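Municipal Delegation Visits Ojala Finance Office

A delegation from the Iren municipal council visited the Ojala district finance office on 3 Apr 2019 to study its handling of pension arrears. The visitors were received by Tyyne Laaksonen, Director of Accounts, who presented the state of the payroll and pension registers.

Ms. Laaksonen stated that 2638 retired employees are now entered in the district register. Claims filed before July are being examined first, and payments are released in 2 installments. The delegation was then shown the records room and the public service counter, where claimants may request a written statement of their balance.

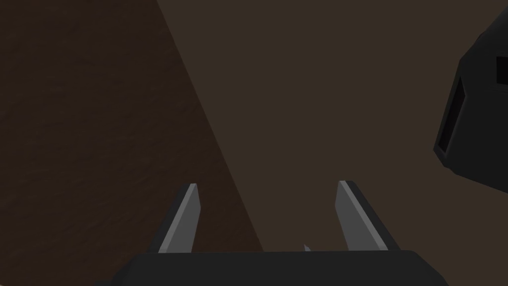 Rendered view: two-finger gripper, fingers apart.

Council member Arvo Miettinen asked how disputed service years are settled. He was informed that each case is reviewed by a payroll officer and an auditor, and that the district has set aside 3000 staff hours for the work. Mr. Miettinen requested a copy of the claim form for use in Iren.

A written report on the visit will be submitted to the council at its next regular session.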